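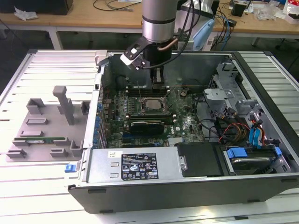
Most old office desktops that get slow or start freezing have a memory problem, and checking the memory takes less time than backing up the files. Start with the free test before you open anything. Restart the computer, go into the built-in memory check, and let it run through at least 2 full passes. If it reports errors, shut down and plan on taking the sticks out. On a tower, that means laying the case on its side with the side panel off, so that the motherboard faces up and you can get at the memory slots from above.

What to do before you open the case

Shut down from the menu, switch off the power supply at the back, and pull the cord. Hold the power button in for a few seconds. Take a phone picture of the inside before you touch a cable. Work on a table, not on carpet, and touch bare metal on the case now and then as you go.

Reseating the memory

1. Push down the clip at the end of the slot. Some boards have a clip at both ends, some at only one.
2. Lift the stick straight out by its edges.
3. Look at the gold contacts. If they are dull, wipe them with a dry lint-free cloth. Do not use a pencil eraser.
4. Blow dust out of the slot with canned air, holding the can upright.
5. Line up the notch and press down on both ends until the clip snaps in. It takes more force than most people expect.

Put back one stick only and start the computer. Run the test again. Then swap in the next stick, using the same slot. If one stick fails and the others pass, replace that stick. If every stick fails in one slot and passes in another, the slot is bad and you can leave it empty — check the manual for which slots must be filled first.

Buying a replacement

Match the type and speed printed on the label. A used stick is fine. I paid $30 for one at the Badora surplus counter in Drudilton, and it has been running since last May. They will test it at the counter if you ask. Avoid mixed lots with no labels.

If the computer still freezes

Check the drive next. Look up its power-on hours in any drive health tool. Mine froze with good memory and 4,000 hours on the drive, and the trouble was a loose data cable. Push both ends in firmly and try again before you spend money on a drive.

Page last changed Mon 29 April.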